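Blog > Odds and Ends > Moving Out

The Word for It

26/09/2025

I have been trying to give away a piano for 108 days. I know the number because the listing site shows it in gray type under the ad, where the neighbors can see it.

It's a Ferri upright, brown, heavier than my car in spirit if not on paper. It came with the house in Gillby, and the people who sold us the house described it as "a bonus." I have since learned that when a seller calls something a bonus, you should ask how many people it took to get it in. The answer was four, and one of them doesn't do that kind of work anymore.

I can't play. I took lessons for one winter at age nine and came away with the left hand of one Christmas song. Every December I sit down and perform it, just the left hand, and my family guesses. They have stopped guessing.

So we are moving to Plutesdale, to an apartment on the third floor, and the piano isn't coming. Fine, I thought. Somebody will want it. People want pianos. There are children being told right now that they can have a piano if one turns up.

I listed it at $300. Then $100. Then free. Then free with bench. I got up to 10 messages in the first week, which felt like a bidding war until I read them. One person wanted to know if it was digital. One wanted the bench. One asked if I would deliver it two states away and seemed hurt by my tone. A very polite woman wanted only the wood, and I lay awake over that one, because I had started to feel that the piano and I were on the same side.

Then I called a piano mover. I had pictured a man with a truck. He asked me a string of questions (stairs? turns? is the floor "honest"?) and gave me a price I wrote down and then turned face down on the counter. For a little more than that I could have bought a nicer piano.

The tuner was worse, in a way, because he was kind. He played a few notes, opened the lid, looked in for a long time and closed it very gently. He told me the serial number ended in 2286, as though that might be some comfort to me later. Then he said it was "a good piece of furniture." He charged me half price. I think he felt he'd been to a viewing.

I've come to believe every household has one of these. My aunt had a loom. A man I used to work with had a pool table that he'd built the basement stairs around, so the pool table was going to outlive everyone. The old objects don't wear out, they just get handed down the line until they reach the person with the lowest resistance, and in my family that has always been me. I also have the bread machine, the second bread machine, and a fondue set in a color they only made for about a year.

The bread machines I can at least lift. I took the first one to the swap table at the library and it was gone within the hour, and I walked back to the car feeling like a person with a gift for this. I brought the Tonico the next week (that's the second one, the one that walks itself along the counter while it kneads). It was still there when I went back for a book. It was there the week after. I took it home in the end. We didn't speak.
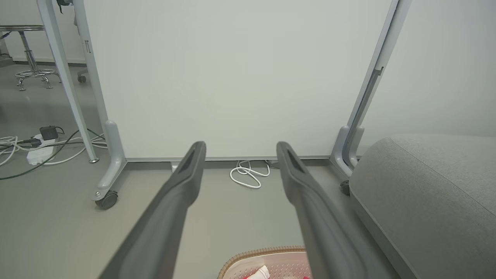 My sister thinks I should try the schools. I have tried the schools. The first one has two pianos already and asked, in a hopeful voice, if I'd like one. The second put me on hold and I'm fairly sure they were laughing when they came back on. Churches are the same. There isn't a church basement in the county that hasn't been somebody's answer to this exact problem.

The new owners come for a walk-through next week. They seem nice. They have a little girl who ran straight to the keys on the first visit and hit all the low ones at once, and I watched her parents' faces go soft, and I heard my own voice, quite clearly, say that it could stay if they liked.

I said it was a bonus.

If anyone in or near Plutesdale wants a bread machine, I can meet you in a parking lot.

14 comments | 6 shares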